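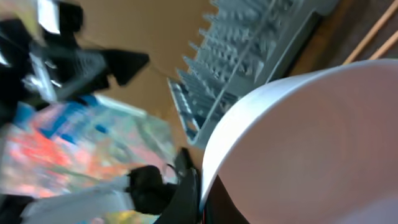

Wollville Community Centre
Kitchen and Servery: Food Safety and Premises Inspection Checklist with Comments

Area inspected: main kitchen, servery, dry store, rear corridor
Inspecting officer: Eirini Antoniadis, Premises and Compliance
Inspection period: April
Form reference: 387
Key: S = satisfactory; A = action required; N = not applicable on this visit

Section 1. Documentation

1.1 Current food safety policy displayed or readily available: S
1.2 Cleaning schedule completed and signed: A
Comment: Entries for the evening sessions are incomplete. Hirers are to sign the schedule before the keys are returned. The duty manager is to check the sheet at locking up.
1.3 Allergen information held for food prepared on the premises: S
1.4 Food hygiene certificates held on file: A
Comment: The certificate for the Drilby lunch club lead cook was not in the folder. A copy is to be supplied before the club next uses the main oven.

Section 2. Cold storage

2.1 Refrigerators operating at 5°C or below: S
2.2 Freezer operating at -18°C or below: S
2.3 Temperature log kept twice daily: S
Comment: The log is well kept and the handwriting legible. The previous report noted that readings were being entered in advance. There was no evidence of this on the present visit.
2.4 Raw and ready-to-eat foods separated: S
2.5 Door seals clean and intact: A
Comment: The lower seal on the tall refrigerator is split at the hinge side. Replacement to be ordered through Plundanis under the existing maintenance agreement.
2.6 Opened items labelled and dated: A
Comment: Two jars and a tub of margarine carried no date and were disposed of with the agreement of the duty manager.

Section 3. Cooking and hot holding

3.1 Probe thermometer available and in working order: S
3.2 Probe wipes available: S
3.3 Extraction canopy and filters free from grease: A
Comment: Filters are due for removal and degreasing. The canopy itself was acceptable.
3.4 Gas isolation valve accessible and labelled: S
3.5 Hot cupboard reaching 63°C or above: N
Comment: Not in use at the time of inspection. To be tested at the next visit.

Section 4. Washing up and hand washing

4.1 Separate basin provided for hand washing: S
4.2 Hot and cold water, soap and paper towels available: S
4.3 Crockery and utensils free from chips and cracks: A
Comment: A number of side plates in the servery cupboard are chipped and should be withdrawn. Hirers are reminded that damaged items must be reported and not returned to the shelf.
4.4 Items air-dried where practicable: S
4.5 Tea towels laundered after each session: S
4.6 Sanitiser in date and contact time displayed: S

Section 5. Structure and pest control

5.1 Floors sound, clean and free from slip hazards: A
Comment: The vinyl has lifted at the threshold between the kitchen and the rear corridor. Tape has been laid as a temporary measure and is not acceptable beyond the date of the next inspection.
5.2 Walls and ceilings in good repair: S
5.3 Fly screens fitted to opening windows: S
5.4 Evidence of pest activity: none found
Comment: Bait points were checked against the plan held by the contractor. The point behind the dry store shelving could not be reached and should be cleared of boxes.
5.5 External bins lidded and sited away from doors: S

Section 6. Fire and first aid

6.1 Fire blanket wall-mounted and unobstructed: S
6.2 Extinguishers within service date: S
6.3 Exit route from kitchen clear: A
Comment: Folding chairs belonging to the Wyss Room were stacked in the rear corridor. They were removed during the visit. The corridor is a designated escape route and must not be used for storage at any time.
6.4 First aid box stocked, including blue plasters: S
6.5 Accident book available: S

General remarks

The kitchen is maintained to an acceptable standard. Items 5.1 and 6.3 are to be treated as priority matters and a written response is required within 20 working days. All other actions should be completed before the next scheduled inspection.

Signed: E. Antoniadis
Copy to: centre manager; lettings office; site file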